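Fri 19 June

Gripper build, kitchen table runs. Notes for me and Anwara Patwary.

Spent the morning on the finger pads of the Sesturura tool. Took the left pad off, cleaned the face, glued it back and left it clamped for 20 minutes. Squeeze travel is the same on both sides again. The encoder zero still drifts after the trigger has been worked for a while. Bachmann spring is back in, as the stiffer one from May made my wrist ache.

Task for the arm is sorting cutlery: chopsticks and spoons in and out of a divided holder. Chopsticks are the hard part. They roll, and if the pads meet a thin one at an angle it twists. Going in lower and squaring up before closing is better.

Log from the Brurkilon board stands at 2,252 lines, with 8 dropouts, all at the USB plug. Needs a strain relief before anything else.

Views over the fingers, with the holder on the table in each:

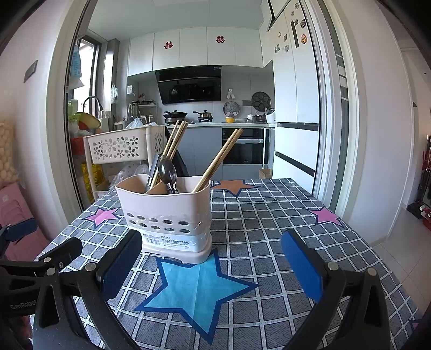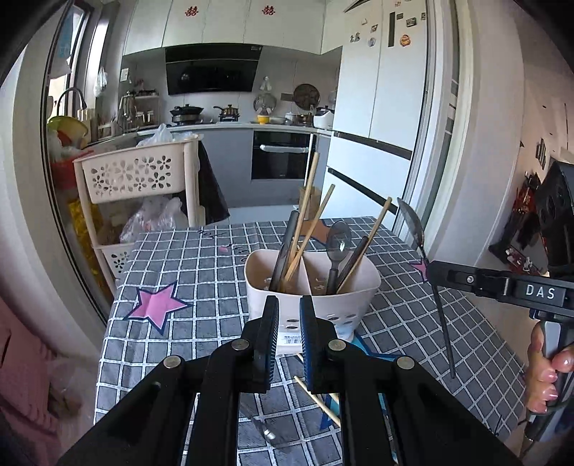
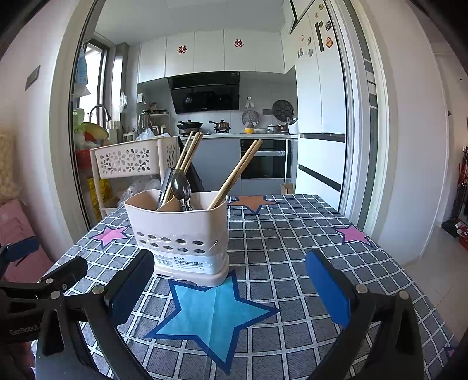 The Imis servo on the arm is still the weak point. At 300 on the current limit it stalls when the wrist is turned right over, and I don't want to go higher until the bracket is reprinted. Anwara has the file and wants thicker walls round the screw holes.

To do: strain relief, reprint bracket, redo the encoder zero with the new spring, order more pad foam.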